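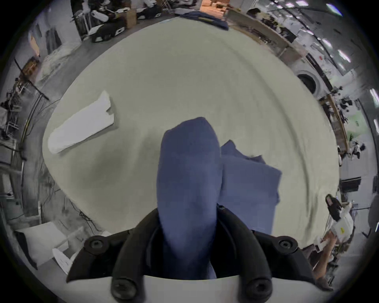
Does the new scoring sheet stop judges favouring couples from their own studio? Doubtful, going by the October trial at Wirkby.

Entered the Tabrizi marks this morning. 89 couples, 12 heats. The Bostville judge still placed Bostville couples higher in the foxtrot, old sheet or new. Tadonard say 80 is enough to call it fair. I'd want the Latin marks first, and they haven't sent them.

Also, the total of 2,107 doesn't match my tally for the waltz rounds. Redo before anyone quotes it. Heat 7 looks like it was keyed in twice.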